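Open day at the Trolstead lock works

I'd been meaning to get out to Trolstead for years, and in April I finally did it. The old lock works there opens its doors one weekend each spring, and if you like brass, oil and the smell of warm metal, it's heaven! I drove over from Lendisbridge, 46 miles of mostly back roads, and still managed to be early enough for coffee in the yard.

The casting shop

They take you in through the casting shop, which is loud and dark and much bigger than it looks from the street. Our guide was Amirhossein Pakzad, who started there at 19 and has strong feelings about cheap padlocks. He let us pass around a church door key as long as my forearm (so heavy!) and told us the pattern for it hangs on the wall with 70 others, all still in use if somebody orders one.

Key cutting upstairs

Upstairs is calmer. Big windows, long benches, radio going. I got to cut my own blank on a hand-cranked machine from the fifties, and mine came out a bit wobbly on the shoulder, but Amirhossein ran a file over it and said it would do. I've got it on my key ring now.

I could have stayed up there all afternoon. Keys are funny little things, you carry the same few for ten years and never once look at how they're cut. I spent ages comparing mine with everyone else's, and a man from Evatier had one for a barn that burned down when he was a kid.
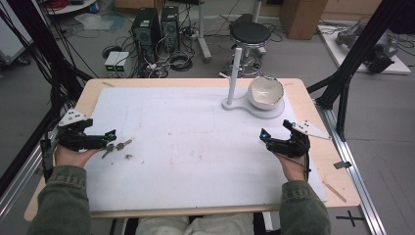
Lunch and getting there

The canteen does a cheese and onion pie that's worth the trip by itself, 4 dollars a slice, and they'd run out by one, so go early. Parking is in the field behind the Nazari bakery and it gets muddy, wear boots. The stairs to the key shop are steep and there's no elevator, but the casting shop and canteen are all on one level. Tickets are at the gate, cash only.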